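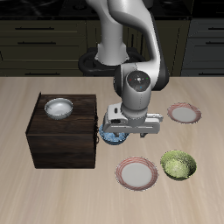 Budgeting for a robot arm, post 1. Zurnalex wants a deposit in January. I have a spreadsheet with 53 rows and no row for dishes. Somebody has to buy the bowl under that gripper, and the striped plates, and apparently it's me.

Post 2. The gripper is priced apart from the arm, like a burger without the bun. Simulation first, checkbook later. A rack of dishes costs nothing until you want a real one.
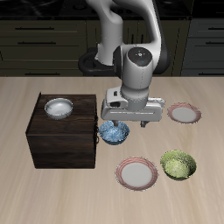

Orathai Boonyarit: Ask for the spare finger price before you sign. Ours were $462 a pair and we went through 3.

Post 3. Added row 54. Thank you, Orathai, I was sleeping fine. 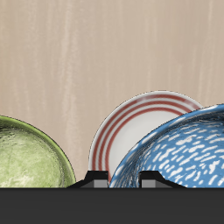

Post 4: things still without a price
Mounting base. Shipping. Training for 10 people. Plates, striped or plain.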